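Notes from Our Visit to the Siltano Workshop
Intro to Automation, week 9
Maëlle Simard

Okay, so these are my notes from the open day on 4 March 2022, typed up for everybody who had the lab section that afternoon and couldn't come. I've tidied them a little (only a little!).

Adalberto Sampaio ran the demo for us. He's been at Siltano for 4 years and he talks fast, so I may have missed a few things. The job he picked was socks. I loved this, because I went in expecting blocks and bolts, and a sock is a much meaner problem: it's soft, it has no fixed shape, and it can land folded, twisted or stretched out flat.

The views from the gripper, with socks on the concrete floor: 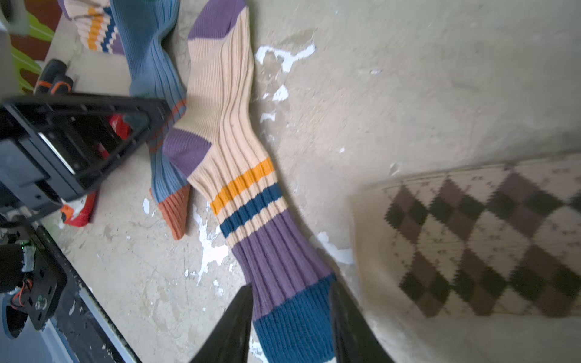
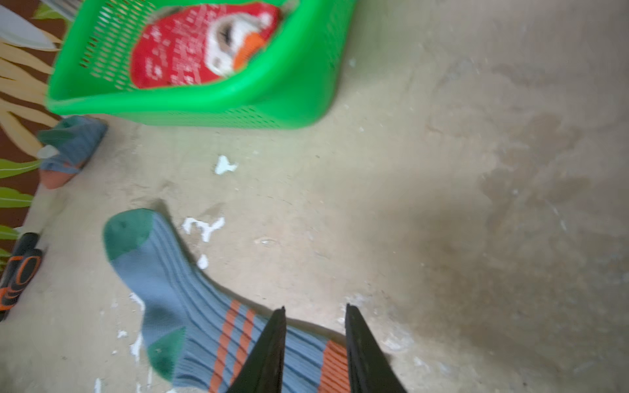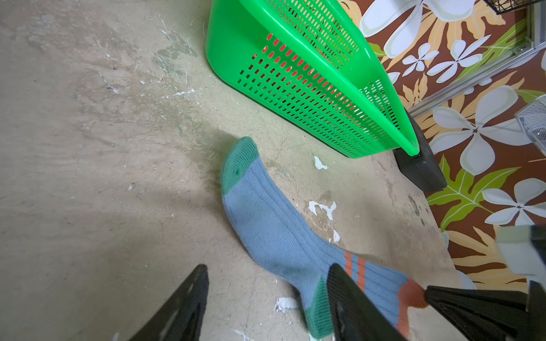

What to look for when the gripper closes

Think about where on the sock you'd want to hold it. Adalberto likes the leg, well away from the toe, and he had us argue about it for a good ten minutes before he gave his own answer. The ribbing stretches, so a grip that looks fine can still let the fabric slide. Also compare the fingers with the floor: go too high and you pinch air, go too low and you scrape concrete.

Color came up too. A bright toe or heel helps you tell which way a sock is pointing, but shadows and paint spots can confuse a vision program. He said their practice set is up to 689 tries, and he still wants more with the socks bunched up.

For next class

Write 2 paragraphs on where you'd grip a folded sock and how you'd check that you had only one. Sketches are welcome, messy ones too. Bring your Macedo reading with you, we'll start there.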